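Talk notes — Clothing repair at the Jusosari library
Slot: 4 p.m., second speaker, after Margit Myklebust

Open with the number. The repair room took in 2,803 garments in its first full year. Let that sit, then say what most of them were: pants with a blown inner seam, and coats with a dead zipper.

How intake works. People drop clothes at the front desk and fill out a card. Name, phone, what's wrong, what they want done. No washing on our end. If it comes in dirty it goes home again. Embla set this rule in April and complaints stopped within the month.

Sorting comes next. We sort by type of repair first and by color second, so one thread stays on the machine all morning. Dark fabric goes near the window. Pause for the slide.

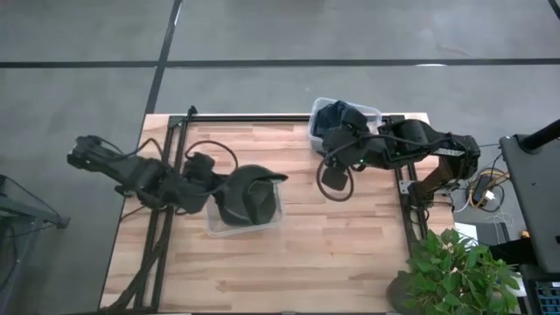

Slide 6. Dark fabric in a clear plastic bin, on a butcher-block top.

Clear bins, no labels. We tried labels and they fell off.

Costs. Patches and buttons are free, zippers are $4. Gudrun Rønning will ask about leather. Answer: we don't take it, send them to Cillska on the harbor road.

Teaching. 19 people finished the evening course. Limit is 60 minutes a session — eyes get tired after that. Skip this part if Margit runs over.

Last slide is the contact sheet. Leave it up during questions. Handouts are in the blue folder.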